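Home | Talks | Workshop Log | Contact

Speaker notes: A table-clearing arm for the shared workshop
Gilholm Open Workshop, members' evening, 13 July 2025

Opening. Thank the members for attending and thank the workshop for the use of the space. State the purpose of the talk: to report on the Parnska build, what it has cost, and what remains to be done before the arm may be used without an operator at the bench.

Scope. Parnska is a member project. It is a single arm with a two-finger gripper, driven by software we call Winduvel. The task is a modest one: pick up a paper cup from a white table and wipe up what is left behind. Members who expected a larger ambition should be told at this point that the cup has taken most of the year.

Slide 2. The view from the wrist. Explain that the arm relies on two cameras, one carried at the gripper and one fixed beside the table. The wrist view is narrow. Objects of interest often sit at its margin, and the fingers themselves take up part of the picture.
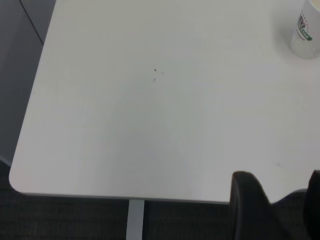 White on white remains the chief difficulty. A plain paper cup on a pale tabletop gives the software little to hold on to, and the printed logo is frequently the strongest feature available. Small marks on the table are a separate matter. Winduvel has to decide whether a speck is dirt, a stain or nothing at all, and at present it is too ready to choose dirt.

Pause here for questions on the cameras. Do not go into calibration unless asked; the written guide covers it.

Slide 3. Records. To date the project has logged 1278 attempts. Of these, 81 were set aside for faulty labels. The remainder are stored on the workshop server and are open to any member on request.

Slide 4. Grip and spill. Paper cups deform. Too firm a grip crushes the wall, and too light a grip allows the cup to turn in the fingers. The Iglesias pads fitted in the spring are softer than the first set, and the team is satisfied with them. Cable routing at the wrist is less satisfactory – the loop hangs free and should be clipped before the next round of work.

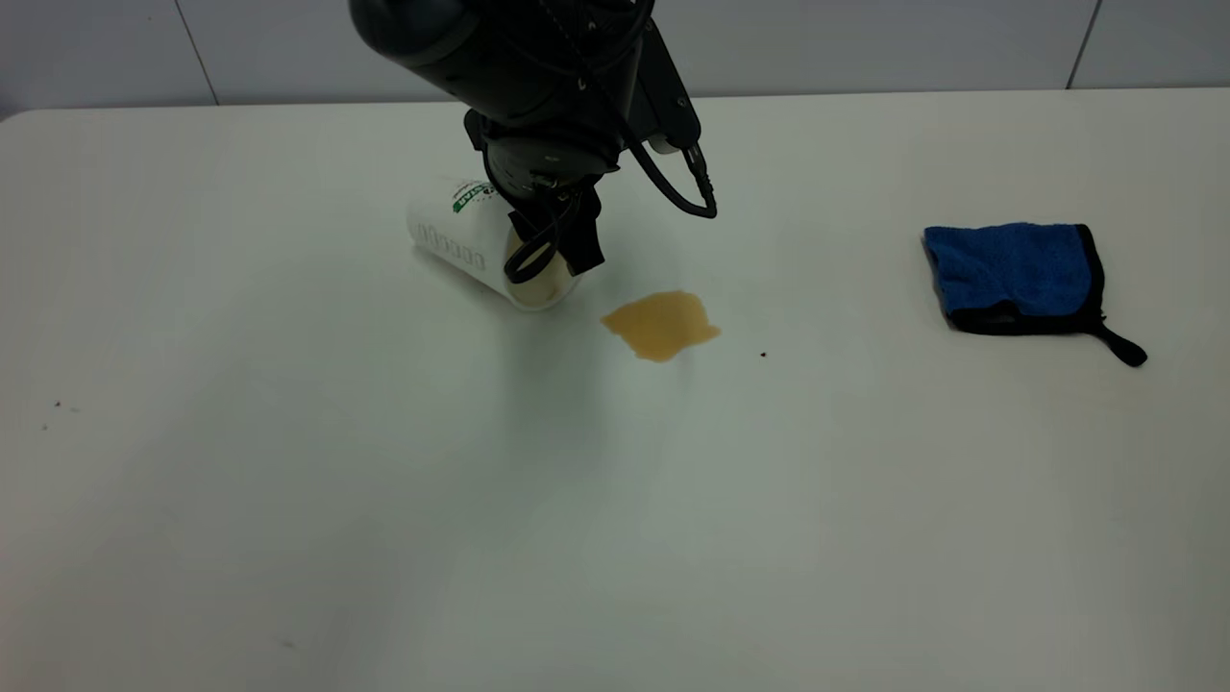

Cup on its side in the gripper, with the spill in front of it and the blue cloth at right.

Liquid on the table changes the order of the task. The cup must be lifted clear before the cloth is brought over, and the cloth must be grasped by its body, as the strap catches in the fingers. Stress that all wiping trials are run with an operator at the stop switch.

Slide 5. Requests. The project asks for a dedicated shelf, and for two more members willing to be trained as operators. Training takes about 2 hours. Applications should be left at the front desk.

Close by inviting members to the bench. Remind them to stay behind the tape while the arm is powered.

Comments (3)

benchrat: Will the grip settings be posted? My gripper folds every paper cup I give it.

m_tolley: Please clip that cable. I lost a connector the same way.

quietlathe: Good talk. I have put my name down for the operator training.

This site uses cookies to remember your preferences. Accept | Settings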